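Gukmont Peg Board, club edition

We've been running the Sudine robotics club on this board since June and we still get excited when it comes out of the cupboard! It's one white board with raised plates, holes and outlined slots, plus a set of blue parts to sort into them, and it suits any two-armed robot with proper fingers.

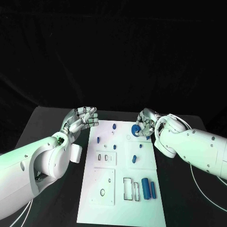
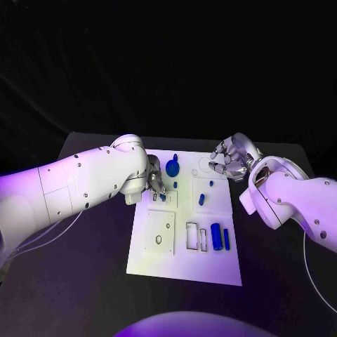
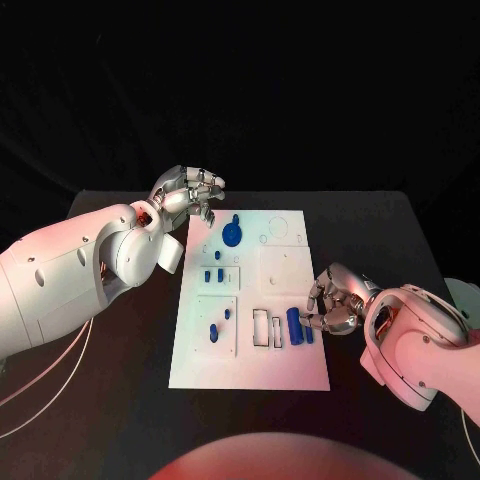

Ho-yin Wei wrote in to say that the thin pegs are the hard bit, and that a team new to hands should begin with the big cylinder and leave the pegs for a later session.

Spare blue parts: order code 2428
Full board with parts: order code 1667
Club loan: 3 weeks, ask Pao-chu Man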